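Workshop notebook | Dyeing and finishing

30/06/2024
Entered by Amnuay Wattanapong

The third iron-black dye bath was prepared this morning using oak gall from the Lesach delivery. The galls were crushed, soaked overnight and strained twice through muslin. The liquor was noticeably paler than that of the previous batch, and an additional 49 g of gall was therefore added before heating.

Wool samples numbered 109 to 136 were entered together and held below a simmer. Colleagues are reminded that the iron is to be dissolved separately and added only once the wool has been lifted out. The Tendano recipe sheet gives these steps in the wrong order and should be corrected in pencil until a new copy is issued.

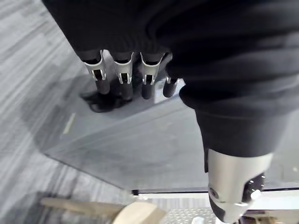

Black fabric over the glass panel.

The samples were rinsed 3 times and hung in the rear drying room. Sample 112 shows a brown cast along one edge, which I attribute to crowding in the pot. It will be dyed again separately.
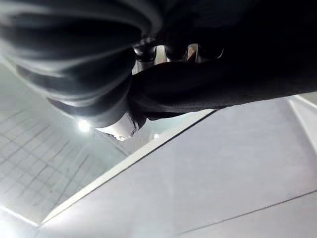 The Thongdee yarn took the colour more slowly than the Isex yarn and may require a longer first soak. Rubbing tests on both are to be carried out when the samples have rested. Light exposure strips will remain in the south window until September, and the blinds there should not be lowered.

Remaining iron stock is low. An order has been placed.

Back to top | Contact the workshop office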